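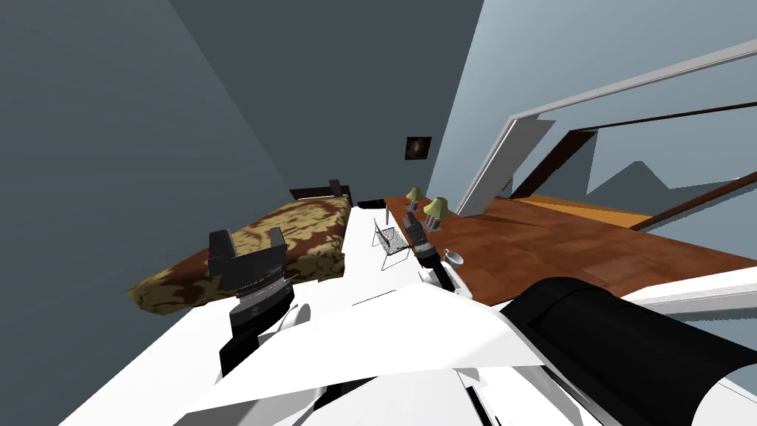
4.2 Comparison of the two controllers in simulation

Before we moved to the real arms, we compared the two controllers in a simulated bedroom, using the same robot model and the same pair of grippers for both. The first controller, Cliser, solves the joint motion at every step from the target pose of each gripper. The second, Zotent, plans a short path in advance and then follows it. Figure 3 shows the view given to the controllers from the robot body, with the left gripper in front of the bed and the right one farther into the room, pointing toward two small lamps with green shades. The view is strongly tilted, and we kept this tilt in all trials, so that neither controller could depend on a level horizon. The white cup just to the right of the gripper was one of the target objects of this room.

Figure 3. View from the robot body in the simulated bedroom, with both arms extended.

Each controller was run for 2,000 trials. A trial started with both arms in a reset pose and ended when the target object was lifted, or when 3,000 simulation steps were used. The object positions were drawn again before each trial, but the same list of positions was used for both controllers, therefore the results can be compared pair by pair. The gripper opening and the friction values were taken from the Slaoui hand model and were not tuned.

The two controllers failed on the same positions in 649 pairs. We looked at these pairs separately, and most of them had the target close to a thin object, such as the legs of the wire chair. In this case the collision model of the fingers is wider than the visible fingers, and the planner of Zotent refuses the path before the arm starts to move. Cliser does start to move, but it often stops near the object and stays there until the step limit. For the user the result is the same — the object is not lifted — but the second kind of failure takes much more time.

A clear difference was found when both arms had to work close together. Cliser treats each arm alone and adds a repulsive term between the forearms. With this term the elbows sometimes moved back and forth without any progress of the grippers. Zotent did not show this behavior, as it plans both arms in one step. On the other hand, its plans became slow when the target was near the shoulder of the robot, and here we preferred Cliser.

The gain of the repulsive term was selected by Tetteh Mahama on a separate set of rooms from the Willon collection, and it was fixed before the trials. We did not test whether a different gain would remove the elbow motion. The contact forces at the fingertips are also not compared in this section, and we return to them with the real grippers in Section 5.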